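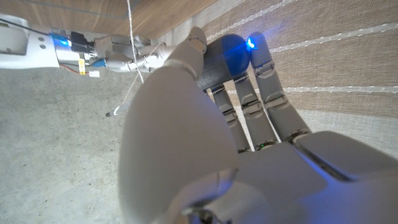 Unit 4 of the Sriwong workshop course covers small goods: the rounded, the floppy and the stringy, or everything that rolls off a bench while you are looking for the label. Round things come first. The rule from last session still stands, which is to support the underside and let the sides do very little. A dark domed piece held up by the fingertips, with the thumb on one side and a long finger on the other, is the grip to copy. Squeezing is for lemons.

**Terms for the quiz sheet**

- *Cradle*: contact below, light contact at the sides
- *Pinch*: two points, no support, much optimism
- *Park*: to set a thing down where it will stay

## String, and why the Prolwood kit has so much of it

The Clekport handout gives cord a whole chapter and recommends 400 mm lengths for beginners. Ours are cut at 670, on the theory that suffering should be generous.

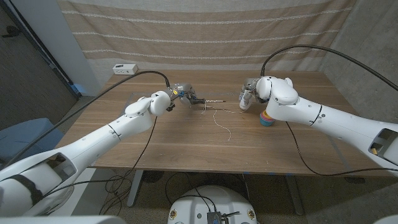
Cord work starts with finding an end, a step most people skip and then come back to. Work on a bare wooden top, where pale string at least shows up against the grain. A thin white string lying in loose bends, like the one between the two grippers, needs easing apart before anyone pulls. Park anything small and upright, such as the striped pink, yellow and teal piece, well clear of your loops.

**Before next time:** read the Usik sheet on knots, both sides. Bring your own cord. The box by the door is down to offcuts and one heroic snarl from January.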